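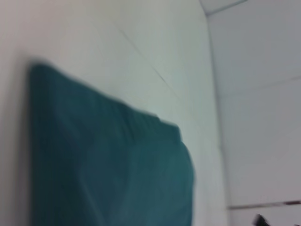
Nuala Fahy wants it on record that she has never ironed a T-shirt and isn't starting now. Fold it while it's flat, she wrote after our June item, and the creases more or less look after themselves. Several other readers wrote in to agree, so this month we are back on folding, and on T-shirts in particular.

Most of the trouble comes from the sleeves. If they are left sticking out until the end, the pile leans and the top few shirts slide off the shelf. Lay the shirt on a clear table, smooth it from the collar down, and bring the sleeves in before you do anything else.

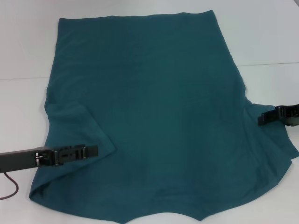 After that, fold each side towards the middle so that you have a long strip, then fold the strip up from the hem in halves or thirds, depending on the depth of your shelf. Thirds suit a drawer. Soft knits need another smoothing between folds — they creep, and the hem is usually the first part to roll.

Boris Machala sorted 168 shirts for the Clukska clothing table this summer and says he gave up matching sizes by eye after the first bag. He now reads the label before folding and puts a slip of paper on top of each pile. He also keeps dark colours together, as they pick up fluff from towels.
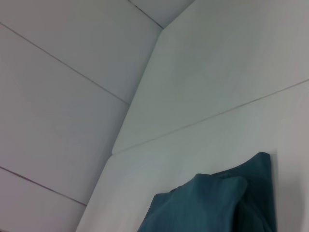
Anything with a stain or a hole goes to one side for the rag bag, which Borlow will take as long as it is tied. Coats and shoes are still not needed.

The next collection is on 01/08/2019 at the Flotden hall, side door. Please bring shirts washed and folded if you can — unfolded is fine too, but it takes us longer.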